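Pandis Technical Support
Ticket: Load cell drift during fatigue test of welded bracket
Product: Morin bench fatigue frame
Submitted by: Grigore Roman, Betia Materials Laboratory
Status: Closed
Priority: Normal

Problem as reported

The laboratory is running constant-amplitude bending tests on welded steel brackets. The upper load is set at 3000 N and the lower load at 285 N. During the first several hours the frame holds both values without difficulty. Later in the test the displayed mean load begins to climb, although the set point has not been changed. On the most recent specimen the display read 3880 N at the upper peak when the safety limit stopped the machine. The specimen showed no crack under dye inspection. The customer asks whether the load cell should be returned for calibration.

First response from Support

Thank you for the detailed report. Before the load cell is removed, please carry out the following checks and record the results in this ticket.

1. Stop the test, remove the specimen, and note the load reading with nothing in the grips.
2. Leave the frame powered and idle for one hour, then note the reading again.
3. Inspect the signal cable where it passes the actuator housing.
4. Export the peak and valley log for the last 1000 cycles before the stop.

Please do not use the zero button between steps 1 and 2. Doing so removes the offset we need to see.

Attachments

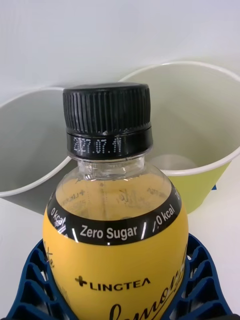
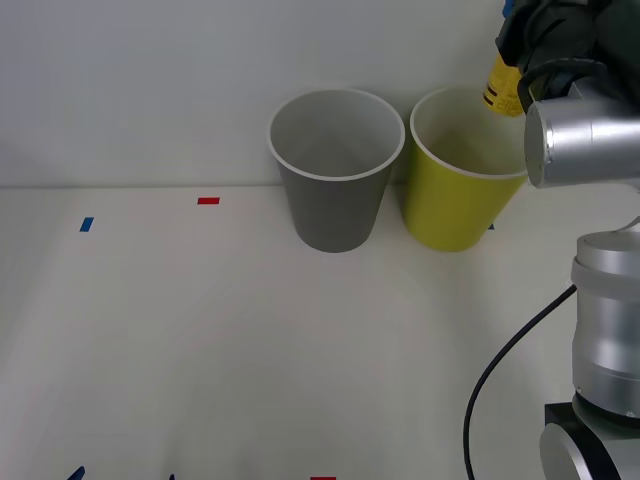
Customer reply

The checks were completed in the order given. With the grips empty, the reading was well above zero immediately after the stop. After one hour it had fallen by more than half. The cable shows no damage, but it had been tied directly to the actuator housing, which becomes quite warm on long runs. The log is on the shared drive. In it, the peak and the valley rise together and the range between them stays constant.

Second response from Support

A rise in both values with an unchanged range indicates a zero offset. A loss of sensitivity would have altered the range as well. The slow recovery at idle points to heating of the cable connector and the adapter plate. Please route the cable along the rear column, fit the insulating spacer supplied with the frame, and allow a warm-up period at low load before setting zero. The stopped specimen should be excluded from the life data, as its true mean load is not known.

Resolution

The cable was moved and the spacer fitted in September. The customer repeated the test on a new bracket and reports that the empty-grip reading returned to zero afterward – no calibration visit was required. The spacer instructions in the Pornaston edition of the manual will be revised. Ticket closed with the agreement of the customer.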